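Why Do Chilies Taste Hot?

Bite a chili. Ouch! Your mouth feels like it's on fire. But the pepper came right out of the fridge, so what's going on?

It's a trick. Chilies make a stuff called capsaicin (say it: cap-SAY-sin). It sticks to tiny heat sensors on your tongue. Those sensors normally warn you about hot soup. Capsaicin sets them off too, and your brain yells HOT!

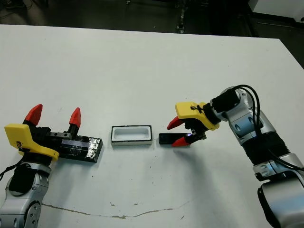

Reading time: 3 minutes

Where is the hot part? Lots of kids say the seeds. Nope – it's mostly made in the pale, spongy bit that holds the seeds. The seeds just get some rubbed on them.

Why bother being hot? To keep animals from chewing up the seeds. Mice feel the burn. Birds don't! They gulp the fruit, fly off and drop the seeds somewhere new. Free ride.
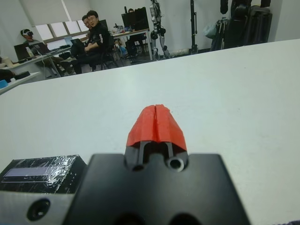

Red fingertip, up close

Not all chilies are the same. Bell peppers: no heat at all. Jalapeños: medium, usually 2,000 or more on the Scoville scale, wich is how people score chili heat. Some go way, way higher.

Cooking with a grown-up? Wash your hands after chopping. Soap, not just water. And dont rub your eyes!! 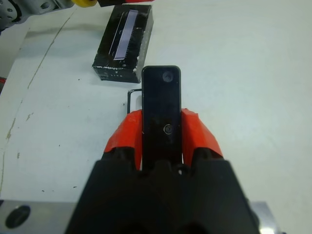 What should I drink if my mouth is burning?
Milk. Water just swishes the capsaicin about, but milk helps wash it off your tongue. Yogurt is good too.

Next up on the Pollstead kids' food pages: why onions make you cry.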